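Section 4: Setting Up and Folding Your First Shirts

Zorkell Home Folding Guide, Cakevville edition
Revised August 5, 2019

If you've come straight from Section 3, your laundry is dry and sorted and you're ready for the part I like best. I wrote this section for people who have the Stivora table cover and clips, but a bed will get you most of the way there. I folded on a bed for years before I gave in and cleared a table.

Before you start

You'll need a flat surface bigger than the largest shirt in the pile, plus a second spot for the finished stack. The lid of a Danzer storage bin works fine for the stack if you're short on space (mine lives on one).

Note: Wash the cover on its own the first time, and don't use fabric softener on it. Softener makes the cloth slick, and then the shirts skate around while you're trying to square them up.

4.1 Folding on a bed

1. Pull off the blankets and pillows and leave only the fitted sheet. Smooth the sheet toward the corners with your forearm. A few small wrinkles won't hurt anything.

2. Move whatever has collected on the mattress over to one side. Phones, snacks, bags, all of it. You want the stretch right in front of you clear, from your waist to as far as you can reach without leaning.

3. Lay the shirt down near the edge where you're standing. Take hold of one corner and pinch the cloth again farther along the same side, then draw your two hands apart until the fabric between them lies flat.
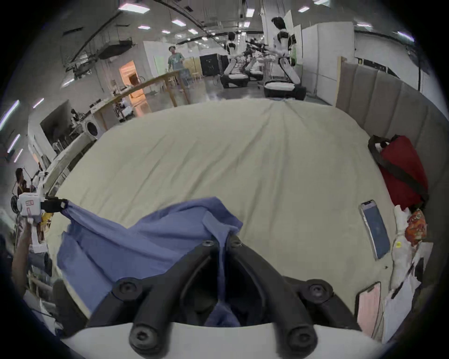
4. Let go with one hand and work your way around to the next corner. I go corner, hem, corner, and then do the sleeves last. If a ridge keeps coming back in the middle, lift that part an inch, let it drop, and pull again from the outside. Pressing down on the ridge only moves it somewhere else.

5. Once it's flat, skip ahead to 4.3 for the folds.

Caution: A soft mattress dips when you put a knee on it, and everything you've smoothed slides right into the dip. Stay on your feet. If the bed is low, sit on a stool next to it and save your back.

4.2 Folding on a covered table

This is my everyday setup, and it's quicker once it's in place. The cover takes a minute to put on and can stay there all day.

1. Wipe the table and let it dry.

2. Unfold the cover and spread it with the long side running left to right. Pull the far edge past the lip of the table so the clips have something to bite on.

3. Clip the far edge first. I put 2 of the light-blue clips there, one toward the left and one toward the right, with plenty of cloth between them.

4. Come back to your own side and smooth the cover toward you with both palms. Go easy – you're taking out the slack, and if you really haul on it the clips will creep.

5. Bring a shirt over and set it down bunched up in front of you. Don't try to throw it flat from a distance. I've knocked over a full mug that way, and it was a good mug.

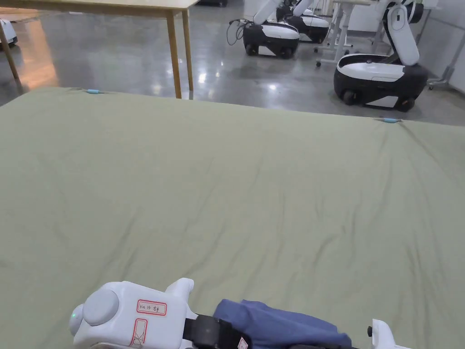

Do I have to get every crease out of the cover before I start folding?

Soft creases are fine and you can leave them alone. What you do want to fix is a thick fold or a doubled-over edge under the spot where the shirt goes, because you'll feel it every time you run your hand across.

6. If the cover shifts after a few shirts, check the clips before you blame the cloth. Take one off, straighten that end, and clip it back on a little farther over.

Note: I keep 3 spare clips in a drawer. They're small, and they go home with the laundry if you aren't careful. In March I found one inside a pillowcase.

Caution: Keep fingers clear of the clip as it closes, and don't let small kids play with them. Take the clips off before you pull the cover away, too. Yanking it off with the clips still on will stretch the edge out of shape.

4.3 The hang and the fold

Every shirt gets a hang before it gets folded. I skipped this for a long time and my stacks looked like it!

1. Find the two top corners of the shirt. On a T-shirt I count the shoulder ends as the corners, right where the sleeves start.

2. Pinch one in each hand and lift until the shirt is up off the table.

3. Move your hands apart until the cloth between them is pulled out straight. A little sag along the top is okay. If the neckline starts to look wide, you've gone too far, so bring your hands back in.

4. Give it one short shake, then hold still and let it hang.
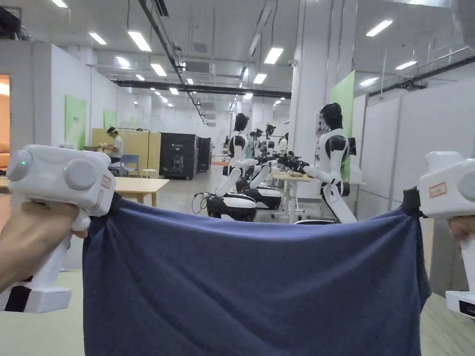 Navy cloth held up by its corners, with a slight sag along the top.

5. Lower it hem first, moving away from you as it goes down, so it lands flat with the shoulders closest to you. Front side down is how I do it, but pick one way and stick with it for the whole pile.

6. Fold one side in toward the middle and lay the sleeve back on itself. Do the other side the same way. You should have a long strip with straight edges.

7. Fold the strip up from the hem in 3 even parts. For a big shirt, or a shallow drawer, make it 4.

8. Turn it over and set it on the stack with the smooth edge facing out.

If something looks off

The stack leans to one side. Your sleeves are probably all landing on the same half. Turn every other shirt around.

The folded shirt is wider at one end. The first side came in at an angle. Open it back up to step 6 and line up the edge with the collar.

The hem won't lie flat. Some hems just curl. I flatten them with the side of my hand and fold right away, before they get ideas.

When you have a stack you're happy with, go on to Section 5 for pants and towels. Leave the cover clipped on – you'll be using it again.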